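Search this site Enter keywords Go
Home | Workshop | Parts | Interviews | Contact

Brake pads and the returns shelf

Orestis Fragkou runs parts fitment at Bresden, a mail-order supplier of motorcycle brake components. We spoke on a Friday at 4 p.m., after the last courier pickup.
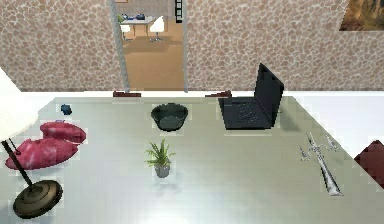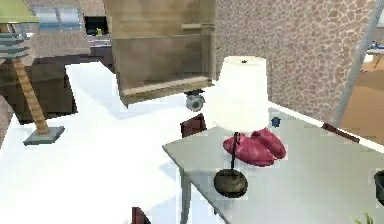
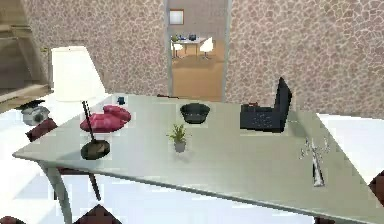
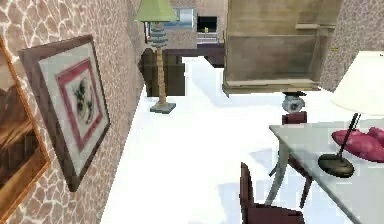

Wrong pads, right bike

Most returned pads have no defect, according to Fragkou. The buyer matched the model name and skipped the caliper. "The same model can leave the factory with two different calipers," he said. "The pad outline looks close. The pin spacing is off by 6 mm and it will not go in."

Bresden now lists pads by caliper casting number first and by model second. The fitment table holds 742 entries. Fragkou checks each new one against a sample part before it goes live – a supplier's chart alone is not accepted.

Fotini Athanasiadis handles the returns bench. She measures backing plate thickness and looks for marks on the abutment edges. "If there is paint missing at the edges, it has been in a caliper," she said. "Then it can't be resold, even if the friction material is full depth."

Sintered or organic

The two house lines are Plosereo, a sintered pad, and Wakden, an organic one. Fragkou recommends Wakden for light bikes with older rotors. The Plosereo compound needs more heat and wears a soft rotor faster. He advises against mixing the two on a twin-disc front end.

Bedding in comes up in most phone calls. His procedure is more than 100 miles of moderate stops, with no long drag on the lever. "People do one hard stop in the driveway and call us about noise."

The pad pins are sold separately under the Pappas name. Athanasiadis would like them included in the kit. Fragkou does not agree, as the pin length varies within the same casting number. The listing will carry a pin length field from February.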